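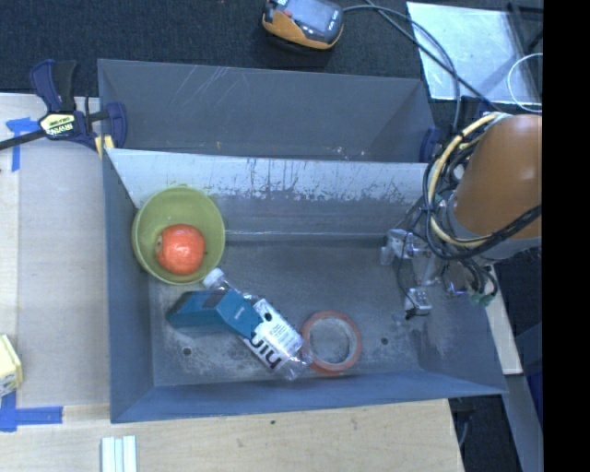 Mixed items in a metal sorting bin, with a second bin behind.

Sorting Mixed Items from Metal Bins: Guidance for Stores and Reception Areas

Issued by the Stores Office, Northorpe. Revised Fri 7 June. This version replaces the one issued in December.

Purpose

This page sets out how mixed items left in the grey metal bins are to be sorted, cleared and put away. It applies to all staff working in the reception area and in the main store, including temporary staff. It does not cover glass, chemicals or post, for which separate instructions are held at the reception desk.

Mixed bins are a normal part of the working day. A bowl, a piece of fruit, a drinks bottle, a small cardboard box and a roll of tape may well end up together, and each of these goes to a different place. The procedure takes a few minutes per bin when it is followed in order.

What you will need

A clear table or bench beside the bins
A second bin, emptied beforehand
A damp cloth and a dry cloth
A marker pen and plain labels
The bin record sheet for the week
Work gloves, if the bin has rough or flaking edges

Before you begin

Check that the second bin is empty and stands close to the one you are sorting. Items should be moved over the shortest distance possible. Older bins have scratched walls and flaked patches along the upper edge; these marks are not a reason to withdraw a bin from use, but any sharp edge must be reported to Dušan Ondrejka before the bin is handled again.

Read the number on the outside of the bin and write it on the record sheet. Bins 19 and 21 are kept for reception and should not be taken into the main store.

Step 1. Remove food first

Take out any fresh food before touching anything else. Fruit should be lifted by hand and looked over on all sides. If the skin is whole and firm, place it in the kitchen tray. If it is split, soft or marked with mould, put it in the food waste caddy. Fruit is often left in a bowl, and the two should be separated at this stage, even where both look clean.

Step 2. Take out bowls and other tableware

Plastic bowls go to the kitchen for washing. Do not stack a used bowl inside a clean one. A bowl standing against the wall of the bin should be tilted slightly towards the middle and lifted by the rim, so that it does not scrape against the metal.

Step 3. Free the items lying on top of one another

Always lift the upper item first. A box resting across a bottle should be raised straight up and set on the table before the bottle is moved. Pulling the bottle from underneath may tear the card or loosen the cap.

Step 4. Sort bottles

Check that the cap is closed. If there is liquid inside and the label can be read, stand the bottle upright on the table and decide where it belongs from the label. If the label cannot be read, do not open the bottle or smell the contents. Mark it "unknown" and pass it to Sabina Doležal at reception.

Empty drinks bottles go in the plastics sack with their caps on. Labels may be left in place.

Step 5. Sort boxes

Open each box and look inside. Small cartons are easily thrown away with something still in them, and this was the most frequent error noted in the last review, which covered 192 bins. An empty box is flattened and placed with the card. A box with contents is closed again, labelled with the date and bin number, and put on the holding shelf.

Step 6. Return tape and other supplies

Rolls of tape belong on the rail in the packing room. Before hanging a roll, fold over the loose end by a finger's width so that it can be found again. Wipe off any grit that has stuck to the sides. Rolls that are nearly finished may be kept at the packing bench - they should not go back on the rail.

Step 7. Clean the bin

Wipe the floor of the bin with the damp cloth, working from the far wall towards you. Go along the seam where the wall meets the floor, as dust and small specks collect there. Dry the metal with the second cloth. Scouring pads and wire brushes must not be used, even on old stains. Worn metal will stay dull after cleaning and this is acceptable.

Step 8. Complete the record

Enter the time, your initials and the number of items sent to the holding shelf. Sheets are collected by Emília Kolář at the end of each week.

Items on the holding shelf

The shelf has space for 120 labelled items. When it is full, no further items may be placed on it or on the floor beneath. Please inform Maribel Chambi, who will arrange for older items to be claimed or cleared. Personal belongings of any value, including keys, cards and telephones, are never placed on the shelf and must be handed in at reception without delay.

Questions about this procedure should be put to Zdislava Halás in the Stores Office. Spare record sheets are kept in the top drawer of the reception desk.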